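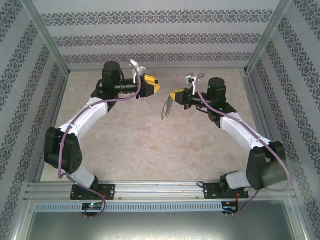

Nirico

In reply to the message on the gripper list, April:

> We have a pair of Gutel fingers and a pair of Kerr fingers and can't
> decide which to put on a two-arm cell. Handover of thin stuff is the
> hard case for us. Does the softer finger help, or does it only hide
> bad calibration? Also, what are you running for the control loop?

Both, in my experience. We ran the two sets on the same arms with the same controller (Mumard, firmware 3400). The yellow-and-black fingers are the Gutel set, now mounted left and right.

Rigid parts first: no difference worth reporting. Either set passes a block from one arm to the other if the bases are square on the rail and both wrists have been zeroed.

Thin film is another matter. With a clear, flat piece hanging from the right gripper, the left one has to close on an edge the camera barely registers. We did 52 handovers per set. Kerr dropped the piece 17 times, Gutel 5. Most of the Kerr drops came at release – the giving finger let go on one side first and dragged the film with it. Backing off the closing force made this worse.

On calibration: I offset the left arm on purpose by 2 mm and repeated part of the run. Gutel still closed on the film. Kerr missed most of the time. So yes, the soft finger hides an error of that size, and you should check alignment with the rigid set before you switch over.

Two practical notes. Leave a generous loop in the cable at the shoulder and tie it at the upper link, or it will pull on the wrist at full reach. And log the finger position on both sides. The drop shows up there well before it does in the video.

The loop runs on the stock Mumard settings, apart from a lower speed limit for the last part of the approach. The raw log is 1719 lines of plain text. I can post it if the list accepts attachments that size.

What film thickness are you working with? I have nothing on the stiffer grades yet.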